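Ernasell bin notes

Last updated Tuesday, September 24, 2024

Hi! I'm Miloslav Hudec and I look after the odds-and-ends part of Ernasell, our collection of pictures of small stuff sitting in metal bins. Thierry Delaunay handles the cardboard boxes and the shelves, and his notes are in the other folder (go bug him about those, I only do bins).

What's in it

There are 800 pictures, split into 20 folders. Each folder is one fill of a bin, meaning I put a handful of things in, moved them around between pictures, and then started over with a different handful. Most of it is the kind of junk that collects in any workshop drawer — plastic bits, caps, blocks, metal parts, whatever was on the bench that week. I started in August with the Fekerach leftovers and kept adding as people brought me more.

I didn't sort anything by type. If you want nice tidy groups of one item each, you want Ditura, which has its own README and much better manners than mine.

The bins themselves

I like bins with some wear on them, so I kept the scratched ones and passed on the shiny new ones Thierry offered me. Old metal has smudges and bright patches that look an awful lot like small objects at first glance, and I wanted those in the set. Please don't filter them out and then write to me that the backgrounds look too clean!
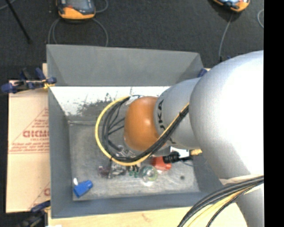

Gray metal bin with a worn floor, blue plastic piece in the lower left corner.

Labels

Every folder has a plain text file with one line per item: a color, a material, and a rough place in the bin (corner, middle, along a wall). When something is partly covered I still list it if I can tell what it's made of. When I can't, it goes down as "unknown small item" and I move on with my life.

Folder 2 has the messiest labels. I typed them up in one sitting and mixed up left and right in a bunch of lines, so check those before you lean on them. I've fixed the ones I caught.

Splits

Folders 1 to 16 are for training and 17 to 20 are for testing. Keep whole folders together, please — the same items show up all through a folder, and shuffling the pictures will make your scores look a lot better than they are.

Still to do

Redo the left/right mess in folder 2.
Agree with Thierry on one word for "cap" and "lid."
Add the Sfakianakis box of plastic parts once I've cleared some bench space for it.

If you spot a wrong label, send me the folder number and the line and I'll fix it in the next round.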